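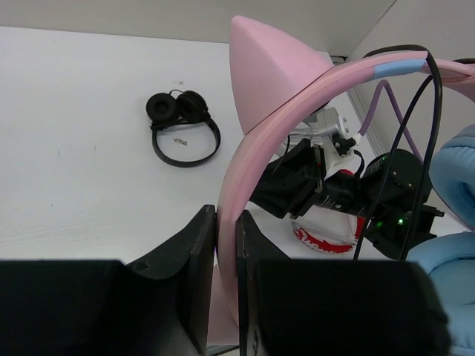
Trornetti (student robotics project)

Trornetti is a student robotics project run out of the Addo building in Dendton, and I should say up front that I'm writing this entry as somebody who was in it for two years, so expect a bit of fondness. The local wiki asked for an article and I had the old notebooks, so I got the job!

Background

The project grew out of an evening class in basic automation that Mariama Korletey taught in a room with one good window and far too many extension cords. The class was meant to end in February. It didn't, mostly because a handful of us kept showing up (she had the key, which helped), and by June 2020 it had its own name, its own shelf and a very long list of things we wanted a robot to pick up. The name comes from a misspelled label on a parts drawer. I've heard two other stories and I don't believe either of them.

What the project does

Trornetti works on handling everyday objects with a pair of robot arms. Blocks and cubes are where most classes start, and we did plenty of those, but the project is better known around here for its headphones task. Headphones are a pain! The band flexes, the cushions swivel, and if you grab too close to one end the whole thing turns in the fingers and you have to start again. A pair with cat ears or some other decoration on the band is worse still, and naturally those were everybody's favorite.

A run is one attempt at one task, from the first reach to letting go. Each student drives the arms by hand through a set of 60 runs, and the recordings are then used to train a small program that tries the same thing on its own. Cecilia Annan kept the log for all of this, and her final tally for the headphones task was 2252 runs. I did my share of those and can still tell you which spots on a band are good to hold — a little way down from the top, with the fingertips square to it.

The wrist camera

Each set of runs is checked afterward from the wrist camera, so students learn pretty fast to think about what the gripper can see as well as where it's going. The fingers always take up a good piece of the view, and whatever they're holding hides a lot of the rest. Mariama's rule was to look at the fingertips first and the object second. I fought her on that for weeks and then quietly started doing it.

The Skiltham meet

Once a year the group takes its arms to a small contest in Skiltham, where teams get a table, a bag of unfamiliar objects and 42 minutes. Our first trip went badly (we'd packed the wrong power supply and borrowed one that hummed). On the second we finished 17 objects and came home very loud in the back of the van.

Membership

Anyone taking a class at the Addo building can join, and you don't need to know any programming. New people start on the soft objects, then hard ones, then anything with a cable attached. Cables are still the part of the work with the fewest good answers, and the notebook page for them is mostly crossed out.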